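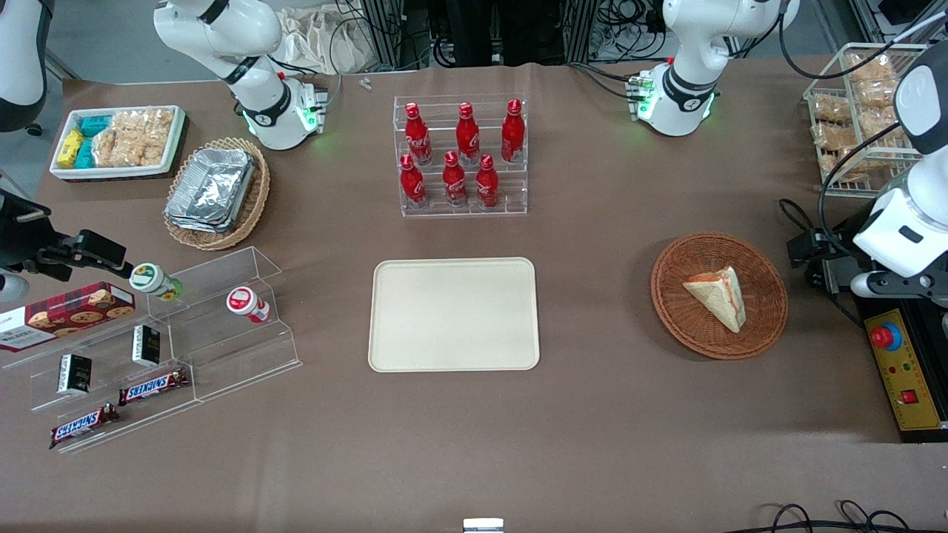
Snack tray setup, both arms on. Coke bottles at the back, stop box on the right.

Search this forum Advanced Go

Tekero two-arm counter kit, first impressions
Posted by benchrat46 in Kits and Reviews, August

I've had the Tekero two-arm kit on loan through Drolberg and wanted to write it up while it's fresh. The photo is the layout I've been using for the tray job: pick a drink, a packet and a snack, and put them on the beige tray in the middle.

What you get is two arms, two grippers, the control box with the stop button, and the software license for one station. The table, cloth, baskets and racks are on you.

Good points. Setup took me one afternoon. The teaching mode is easy to learn, and you can name each pick spot and move it later without redoing the whole routine. The arms don't bump each other if you keep the shared zone setting on.

Bad points. Cracker packets. The grippers do fine on boxes and bottles, but clear packets slide over each other and I get two at once or none. I ran 218 tray cycles and 16 needed me to step in. Most of those were packets. The manual is thin on grip force and the table in the back has the units wrong in one column.

I'd call it good for the money if you already have someone who likes fiddling.

---

oddlot_mike
What did you set the grip at for the Coke bottles? I had the older single-arm Tekero and it wanted to squeeze everything.

---

benchrat46
Low, one step up from the bottom. I grab below the cap where it narrows. Front row first, then the back. If you try the back row with the front still full, the wrist has to come in steep and it gets slow.

---

fennelseed
16 out of 218 is not good for something sold as a counter kit. If I put that in a break room, somebody is walking over to it several times a day. I looked at the same kit and went with the Steltberg. It costs more, but it came with suction tips in the box and packets stopped being a problem.

---

benchrat46
Fair, though I wasn't trying to get a good number. Some of those were me changing the layout halfway through and not reteaching. I also have packets in two places, in the white tray on one side and in the wire basket on the other, so each arm has its own. The wire basket is the worse one.

---

gullwing_8
Stand the packets on edge. We did that with chip bags on a different arm and the doubles mostly went away. You need a divider in the basket or they flop over.

---

fennelseed
That works until a person refills it. People dump the packets in and leave.

---

gullwing_8
Then you train the person. It's still cheaper than the Steltberg.

---

tallowpine
Question on the stepped shelf. Why have you got it running on a diagonal? I'd want it square to the table so the teach points line up.

---

benchrat46
Reach. Square on, the lowest step was fine but the top one put the elbow close to its limit. Turned like that, the gripper comes in from the side and gets to the bottles on the upper step. The points don't line up with anything, but I only had to teach them once. The Snickers at the front edge are the easiest pick on the table.

---

oddlot_mike
How is it with the sandwich? That's the one I'd want to see.

---

benchrat46
Slow. It's a triangle in a round basket, and you have to keep the point facing the same way or the grip lands on the soft part. I wouldn't sell food to the public that way with bare grippers. The foil trays are better, but the lids dent if you come down too hard.

---

tallowpine
Has anyone dealt with Drolberg on support? I ordered from Rathnayake last time and waited 8 days for an answer on a cable.

---

benchrat46
Drolberg answered the same day on two questions and never answered the third, the one about the units in the manual.

---

fennelseed
I'd hold off until they fix the manual and put a second set of tips in the box. Good hardware, unfinished kit.

---

oddlot_mike
I'm going to order one anyway. I don't handle packets, only boxes and bottles. Will post my layout once it's up.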